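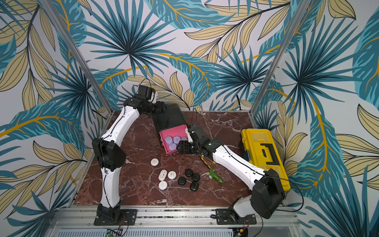
Photo: Jean Kinnear

Week 4 – Pattern Repeats and How to Find Them

Last week we drew leaves. This week we make them go on forever, and I promise this is the part of the course where people start staring at curtains in restaurants.

A repeat is the smallest piece of a design that can be copied side by side, up and down, to cover any surface you like. Wallpaper printers call the vertical distance between one copy and the next the "repeat length." If a paper has a repeat length of 533 mm, then any leaf you pick will turn up again exactly 533 mm further down the strip. Find one odd-shaped leaf, find its twin, measure between them, and you have it!

There are three ways the strips can meet, and you should know them all by February:

Straight match. The pattern lines up across the seam at the same height. Easy to hang, easy to spot.

Drop match (usually a half drop). Each new strip slides down by half a repeat. Big leafy prints love this, as the eye travels on a diagonal and the copies hide much better.

Free match. Stripes, grasses and loose textures. No lining up at all.

Try this with a large botanical. Squint until the leaves turn into blobs of dark and light. The dark blobs will fall into rows, and the slant of those rows tells you a lot about the match before you touch a ruler. Then look at the stems. A good designer runs the stems right across the seam so the join has something to hide behind – a lovely trick, and one you can steal.

Natural stone makes a great comparison. Veins in marble wander and branch but have no repeat, which is why printed marble gives itself away once you find the same vein twice.

Exercise for next time: draw a half-drop repeat with no more than 11 leaves, in three colors plus the background. Archie Ogilvie will bring the Praltine sample books, so come early if you want a good look. Bring tracing paper, and your leaf drawings from last week, even the ones you hate.

Reading: the Moffat handout, section on seams.

Questions about this handout: Jean Kinnear, Surface Pattern | Back to top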